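旧厨房换冰箱，柜洞、插座、进门都没底，下单前该先弄清楚什么？

厨房与家电 > 冰箱冷柜

搬不动的土豆

房子是父母早年买的，在 Worstead 小区，没有电梯，我们住四层。厨房前几年找 Gatedwood 做过一次橱柜，当时给冰箱留了一个洞，左边是一块到顶的侧板，右边是墙，上面还有一组吊柜。现在这台旧冰箱冷藏室一直结水，后壁挂冰，修过两次还是老样子，家里商量下来决定换新的。

看中的是 Sarketti 的一款双门，商品页上写的宽度是60厘米。我用卷尺量了柜洞，比这个数宽一点，但是宽得不多。客服说“能放进去就能用”，我去店里问，店员又说两边一定要留缝，不留缝压缩机会坏。两边说法对不上，我不知道该听谁的。

还有几个问题一并问了：

第一，厨房那个插座在柜洞正后方，冰箱推进去以后插头就顶在背板上，这样行不行？墙上另外有一个16安的三孔插座，是以前装电热水器留下的，冰箱的插头插不进去，能不能用转换头？

第二，楼道拐弯比较窄，配送说是送到门口，不知道包不包上楼。万一拐不过去怎么办？

第三，旧冰箱里冷冻室塞得很满，有年货也有老人腌的东西，换机那天这些放哪里？新冰箱是不是真的要放一整天才能通电？

第四，开门方向。现在这台是右开门，右边正好是墙，每次抽屉都拉不到底。新的要不要选左开的？

预算不算宽裕，不想为了一台冰箱再动橱柜。麻烦有经验的讲讲，越具体越好。

北窗下的咸菜坛

我家情况和你差不多，老楼，定制柜，去年换的。我按自己做的顺序写，你可以对照着来。有些地方各家不一样，以你那台的说明书为准，说明书在品牌网站上一般能下载到，下单以前就能看。

一、先量柜洞，不要只量一处

柜洞很少是方正的。宽度要量上、中、下三处，取最小的那个数。我家下面有踢脚线，凸出来一截，上面宽下面窄，第一次量的时候只量了中间，差点买错。高度从地砖量到吊柜底板，靠里和靠外都量，地砖有坡度的话两个数会不一样。深度从后墙量到台面边缘，另外记一下插座面板凸出来多少。

量完把数写在纸上，不要用脑子记。去店里的时候带着这张纸，也带上卷尺，样机可以直接量。商品页上的宽度有的算门把手，有的不算，有的写的是包装尺寸，量过样机心里才踏实。

二、留缝看散热方式

客服和店员说的其实是两种机器。老式的冰箱散热管在两侧箱体里，夏天摸两边是烫手的，这种必须两侧留缝。现在有一类是底部前方进出风，可以两边贴得很近，卖的时候会叫“嵌入”或者“零嵌”。你看说明书里“安装空间”那一页，上面会有图，写明左右、顶部、背部各留多少。

你的洞只宽一点点，那就要看 Sarketti 这款属于哪一种。如果是两侧散热，说明书上要求的缝你又留不出来，就换窄一号的型号，不要硬塞。塞进去当然也能制冷，但是压缩机会一直转，电费高，声音也大，夏天尤其明显。

顶部也不要忘。吊柜底板离冰箱顶太近，热气出不去，吊柜里放的干货会受热。我妈以前把香菇和虾皮放在那个柜子里，后来都有一股味道，挪走以后才好。

三、算开门的余量

这一条最容易漏。箱体能放进去，门不一定能打开。冰箱门有厚度，打开时门的边角会往外甩，贴墙的那一侧要么箱体整个突出到墙角以外，要么和墙之间留出空当。再有就是抽屉：很多冰箱的门要开到超过直角，里面的抽屉才拉得出来。

你右边是墙，现在又是右开门（我理解是门轴在右边），所以抽屉拉不到底。换成门轴在左边的，左边是侧板，侧板如果和箱体平齐，门应该能开得大一些。但是要想一下你平时站在哪里。如果灶台在冰箱左边，门往左边开会挡住台面，拿东西要绕到门外面去。我建议在地上用美纹纸贴一个门打开的弧线，人站上去比划两下，比看图纸有用。

有一部分双门机型可以换门轴，上门安装的时候要求换就行，有的收费有的不收。下单前问清楚，写在订单备注里。

四、楼道和入户门

从单元门开始，一路量到厨房：单元门、楼梯转角、入户门、厨房门。门洞量净宽，也就是门打开以后能过的宽度，门扇本身的厚度要扣掉。厨房如果是推拉门，量一下一扇推到底以后剩下多宽，不够的话可以把门扇摘下来。推拉门一般往上一抬、往外一带就能取下，两个人扶着，放的时候底下垫旧毛毯。

楼梯转角看的是带包装的尺寸。我那次是在楼道里先把外箱拆了才拐过去的，拆箱以前先和配送的人说好，有的公司规定外箱拆了以后外观磕碰不算他们的。给我送货的是 Ntuli，他们的做法是先在楼下开一面检查，双方拍照，再拆掉剩下的往上搬。

上楼费要提前问。我们那边按楼层收，页面上的“送货上门”只到一层。你是四层没有电梯，最好在下单前让客服在聊天里写明白，总共多少钱，谁收。到时候在楼道里讨价还价很耽误事，邻居也要过路。

五、旧冰箱提前清空

换机前两个星期就不要再往冷冻室里添东西了，每天吃一点。腌的东西如果盐重，放阴凉的地方一天没问题，肉和鱼不行。我是问楼下邻居借了半个抽屉，再加两个泡沫箱，底下铺冻好的矿泉水瓶，上面盖旧棉被。从早上八点放到晚上，肉还是硬的。泡沫箱不要老打开看，打开一次就跑一次冷气。

化霜也要算时间。后壁挂冰的话，提前一晚断电，门敞着，底下垫毛巾和烤盘接水。不要拿刀去铲冰，铲破了管子，回收的人也会压价。早上擦干净再搬，要不然下楼的时候一路滴水。

六、到货先看外观再签字

先看箱子有没有压痕、破洞，有没有明显倒放过的痕迹。箱子四个角最要紧。接着核对型号和颜色，箱子侧面的标签和订单要一个字一个字对，我邻居收到过颜色不对的，装好了才发现，退换又折腾了一个星期。

七、拆箱

打包带先剪，剪的时候手按住一头，带子绷得紧，会弹。外箱和里面的膜用美工刀划，推出来的刀片短一点，能划破纸板就够，顺着箱子接缝走，刀口朝外斜，不要直着往里扎。泡沫和护条先不要扔，等通电试过没有问题再处理，退换的时候商家会要原包装。 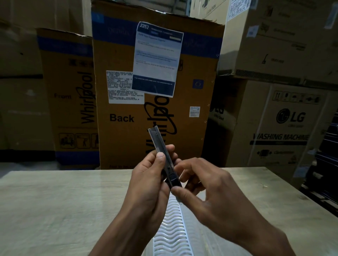
八、就位和调平

搬进厨房之前，先把地面清干净，有油的地方擦掉，滚轮沾了油会打滑，也会在地砖上留印子。地砖怕刮的，可以垫一块硬纸板，推到位以后再抽出来。冰箱不要长时间躺着，倾斜的角度也别太大，说明书上有写，我这台写的是不超过40度。

推到柜洞口，先停在外面把插头插好再往里推。推进去以后调前面两只脚，让前面比后面稍微高一点点，这样门松手会自己关上。用水平尺或者手机都行。左右要平，不平的话门缝会一头大一头小，时间长了封条漏气。

调好以后，在门缝里夹一张纸，关上门往外抽，有阻力就说明封条贴住了。上下左右都试一下。新冰箱的封条在运输时容易压出折痕，可以用电吹风低温吹一吹再捋平。

九、通电和放东西

静置多久看运输方式，也看说明书。一路立着运来的，我这台说明书写的是放两个小时；如果躺过，就多放一阵。通电以后空着先跑，等冷冻室到了温度再往里放，先放本来就冻着的，再放常温的。热的汤和饭不要进去。

第一天压缩机会一直响，这个正常。第二天还是一刻不停，再去查是不是散热不够，或者门没有关严。

插座那一条我家没有遇到，不敢乱说，等别人补充。

三号线老电工

补充插座的部分，别的楼上写得够细了。

家用冰箱用的是10安的插头，插16安的插座插不进去，两个孔距不一样，做成这样就是为了防止插错。转换头不建议用。冰箱是一年到头不拔的电器，转换头夹得不紧，时间长了会发热，又在柜子后面，你看不见。正确的办法是找电工把那个面板换成10安的，线不用动。但是要看一下配电箱里这一路的空开，热水器那一路一般线比较粗，带一台冰箱没有问题，面板换了以后不要再在上面接别的大功率东西。换完用试电的工具测一下地线通不通，老楼里地线没接的很多。

柜洞正后方那个插座，如果面板是凸出来的，再加上插头，冰箱就要往前多出一截。可以有三个办法。一是换成带凹槽的暗装面板，插头陷进去，要看墙里的底盒够不够深。二是把插座移到旁边的吊柜里或者侧板外面，侧板上开一个50毫米的线孔，电源线从孔里穿过去，这样以后断电也方便，不用把冰箱拖出来。三是什么都不动，让冰箱突出来一点，难看是难看一点，但是便宜。

我一般推荐第二种。开孔找做橱柜的人来开，他们有开孔器，还会给一个塑料圈套在孔边上，线不会磨。自己用电钻拿小钻头打一圈再敲掉也可以，毛边要打磨干净。先把冰箱的电源线长度问清楚，很多就一米多，绕过侧板可能不够长。不要用插排接，尤其不要把插排放在冰箱后面的地上，厨房地面容易进水。

另外冰箱最好单独一路，或者至少不要跟着总开关一起断。出门旅游习惯拉总闸的家庭，回来冰箱里的东西全坏了，这种电话我每年夏天都接。有条件就在配电箱里把冰箱这一路贴个标签，写清楚。

漏电保护如果新冰箱一通电就跳，先拔掉，换一个插座试。换了还跳，找售后，不要自己把漏保换成不带漏保的。

吃饱了再说

买窄一号的就行了，别纠结。我家三口人，原来买大的，冷藏室后面永远有一瓶过期的酱。

开门方向我反而觉得无所谓，习惯一个星期就改过来了。倒是抽屉拉不到底这个事要当真，擦抽屉的时候能把人急死。

旧冰箱别急着卖给楼下收废品的，先问商家有没有以旧换新，我那次抵掉的钱比废品价高不少，还管搬下楼。四层自己搬下去太累了，腰不好的不要逞强。

搬不动的土豆（提问者补充）

谢谢各位，看完重新量了一遍。柜洞下面果然比中间窄，踢脚线那里凸出来，中间量的数不能用。

说明书也下载了，Sarketti 这款是两侧散热，左右都要留缝，按下面那个最窄的数算是不够的。同系列有一款窄一点的，容量小一些，家里人看了样机说够用，准备改买那一款。高度也合适，顶上离吊柜还有空。

门的方向用美纹纸贴了，左开会挡住半个灶台前面的位置，不过我妈说她做饭的时候很少开冰箱，都是先拿好，所以定了左开。客服说这一款可以在安装时换门轴，已经写在备注里了。

插座打算照第二种办法，给 Gatedwood 打了电话，他们说开孔可以上门，要等到一月。电源线长度还在问。上楼费客服说要配送站报，还没有回话。

另外想再问一句，侧板是颗粒板的，开孔以后切口会不会受潮发胀，要不要封一下？

三号线老电工

要封。开完孔在切口上抹一圈玻璃胶，或者刷两遍木蜡，再把塑料圈压上去。孔的位置开高一点，离台面远一些，洗菜的水溅不到。电源线从孔里出来以后往下垂一小段再接插座，线上万一有水会顺着垂下去，不会流进插头里。

相关问题

冰箱冷藏室后壁挂水珠要不要修
吊柜底板受热变形，能不能只换一块板
没有电梯的老楼，洗衣机上楼费怎么算
厨房推拉门取下来以后装不回去
零嵌冰箱用了两年的感受
泡沫箱加冰瓶能保冷多久
橱柜踢脚线松了怎么固定

本网站使用 Cookie 来记住您的登录状态和浏览偏好。继续浏览即表示您同意我们的 Cookie 政策。 接受 | 管理设置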